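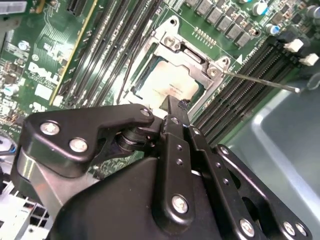 **Figure 2.** Wrist view of the gripper at the lower edge of the CPU socket, with memory slots on both sides.

### 4.2 What the student trials do and do not show

The Huncombe team chose computer teardown as its course project and reported a 93 percent success rate for "socket approach." We think that number needs care. An approach was scored as a success when the fingertip reached the socket area and the operator judged the position good enough. Opening the retention frame was not part of the score, and neither was lifting the processor. A reader who sees only the headline figure could easily assume both.

Figure 2 gives some idea of why the later steps are harder. A long thin metal rod with a small ball tip runs from near the socket and ends well to the right of it. Memory slots crowd the work area, and the finger and linkage take up much of the wrist view. Meijer's logbook notes that students often steered by memory once the linkage covered the part they wanted, a habit that is hard to separate from skill in a sample this small.

The 50 trials were also run by the same two operators on one Dell board. Geddes argues that practice on a single layout carries over to other machines. Perhaps it does, but the team collected nothing that would test the claim. In the 10 trials we reran on a Thursday afternoon, we moved the chassis slightly between attempts and the operators asked for extra time in most of them. We did not record how much, an oversight on our part.

None of this makes it a poor class project. The logs are cleaner than those from the Bellamy group, and failed runs were kept. We would still report "contact near socket" as its own measure and leave the word "disassembly" out of the title until a processor has been removed under the same scoring rules.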